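Can a robot fold the laundry yet?

I worked summers in a hotel laundry when I was in school, so I have opinions about folding. A good folder there did 105 towels before lunch and could talk the whole time. I think about that whenever somebody tells me the home robot is just a year or two off.

The arms are fine now. They reach, they grip, they hold a shirt up by one end. Cloth is the hard part. A box has the same shape every time you pick it up, and a shirt never does.

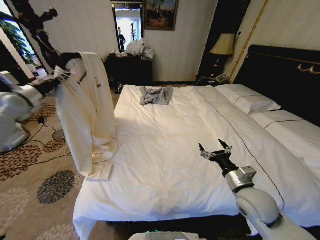 So would I buy one for the house today? I would wait, unless you have money to spare and don't mind a slow helper.

Shop floors are further along. My brother-in-law's plant, Hellwig, has had 2 arms loading trays since January, and they run all night. But those trays come down the line in the same spot each time, and there are no sleeves on a tray. The Dellness people told him bedding and clothes are still on their "later" list — they have been saying that for some 5 years.

What I look for is the boring middle of the job. Anybody can show a finished stack. I want to know what happens with a sleeve that is twisted under, or a collar that has flipped. 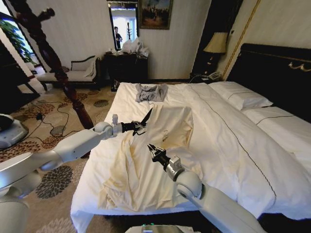
A person sorts that out by feel, without looking, and gives the thing a shake if it won't lie flat. Most machines have to look, plan, move a little and look again. That is a lot of steps for one shirt, and my basket usually has 9 or more in it.

I'll check again next winter. Until then I fold on the bed with the radio on, same as before.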